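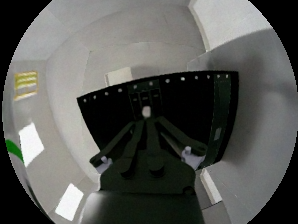 Moving my number to Trateo – will I lose my voicemails?

Joaquín Durán
Hello all, I've had the same mobile number for 12 years and I'm thinking of moving it over to Trateo, the internet calling app, as my signal at home in Wullton is dreadful. My worry is the old voicemails. There are a few from my late aunt that I'd be heartbroken to lose, and my present network is no help at all. Do they come across with the number, or do I need to save them first?

Catalina Olivares
Hello Joaquín, please save them before you do anything else! Only the number moves. Your voicemails sit with the old network, and mine vanished the morning the switch went through – I'd been told I'd have 30 days' grace, and I didn't. What I do now is play each one on loudspeaker and record it on the laptop, which is a bit homespun but sounds perfectly nice. Then make a second copy somewhere safe, and don't cancel the old contract yourself, as that can lose you the number too. Mine moved in April and calls have been lovely and clear ever since.

Lucero
dont know about voicemail but texts from my bank stopped for a bit after i moved, worth checking yours

Related topics
Trateo rings once then stops
Echo on calls over home wifi
Keeping a landline number in Pelledau
Voicemail greeting won't save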